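Handgeführter Greifer

Ein handgeführter Greifer ist ein Werkzeug der Robotik, das von einer Person statt von einem Roboterarm bewegt wird. Er trägt dieselben Backen wie der spätere Endeffektor und eine Kamera, deren Blick auf die Greifstelle gerichtet ist. Verwendet wird er zum Aufzeichnen von Handhabungsvorgängen und zum Vergleich von Backen, Belägen und Kameraoptiken.

Aufbau

Verbreitet ist eine Bauform mit zwei gegenläufigen Backen. Jede Backe besteht aus zwei gelenkig verbundenen Armen, die ein Parallelogramm bilden, sodass die Greifflächen beim Schließen ihren Winkel zueinander behalten. Die Flächen sind mit auswechselbaren Belägen versehen, meist aus einem weichen Kunststoff. Feine Rillen erhöhen die Reibung auf glatten Stoffen, ebene Beläge hinterlassen dagegen weniger Abdrücke auf empfindlichem Material.

Prüfung an Textilien

Textilien gelten als schwierige Prüfobjekte, da sie ihre Form bei jeder Berührung ändern. Dunkle, einfarbige Kleidungsstücke stellen zusätzlich Anforderungen an die Kamera: Falten und Stofflagen heben sich kaum voneinander ab. Im Vergleich Clala wurden deshalb Kleidungsstücke in Wohnräumen gegriffen und gefaltet, auf Betten mit gemusterten Laken und bei Tageslicht.
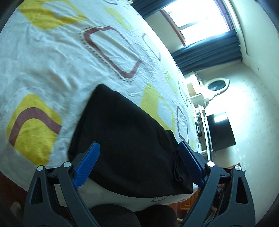
Der Vergleich umfasste zwei Ausführungen des Greifers, bezeichnet als Erell und Valderrama. Erell hat eine Öffnungsweite von 71 Millimetern, Valderrama eine von 50 Millimetern. Mit jeder Ausführung wurden 600 Griffe aufgezeichnet. Als gültig zählte ein Griff, wenn der Stoff 2 Sekunden lang gehalten wurde, ohne zwischen den Belägen zu rutschen. Mehrlagige Bündel ließen sich mit der größeren Öffnungsweite leichter fassen. Bei einzelnen Stofflagen war die schmalere Ausführung im Vorteil, weil ihre Backen weniger Unterlage mitnahmen.

Kamera und Belichtung

Weitwinkeloptiken erfassen neben den Backen auch große Teile des Raums. Das erleichtert die Bestimmung der Lage des Greifers, führt aber zu starken Helligkeitsunterschieden, sobald ein Fenster im Bildfeld liegt. Eine feste Belichtung hält die Aufnahmen vergleichbar, eine automatische zeigt mehr Zeichnung in schwarzem Stoff, schwankt jedoch bei Drehungen des Handgelenks.
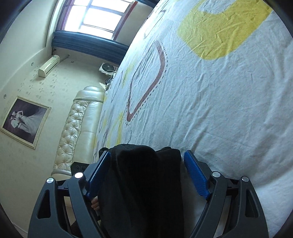
Für die Auswertung wurde die Steuerung Virncombe eingesetzt. Sie ordnet jedem Kamerabild die Öffnung der Backen und die geschätzte Lage des Greifers zu. Aufzeichnungen mit Lücken in der Lageschätzung wurden verworfen. Häufige Ursache waren schnelle Drehungen dicht über dem Laken, bei denen nur noch wenige Merkmale des Raums zu verfolgen waren.

Grenzen

Die Ergebnisse lassen sich nur eingeschränkt auf Roboterarme übertragen. Eine Person gleicht Fehlgriffe unbewusst aus und nimmt Neigungen ein, die ein Arm mit begrenztem Arbeitsraum nicht erreicht. Auch die Schließkraft wird bei handbetätigten Ausführungen in der Regel nicht gemessen.

Siehe auch: Endeffektor, Parallelgreifer, Teleoperation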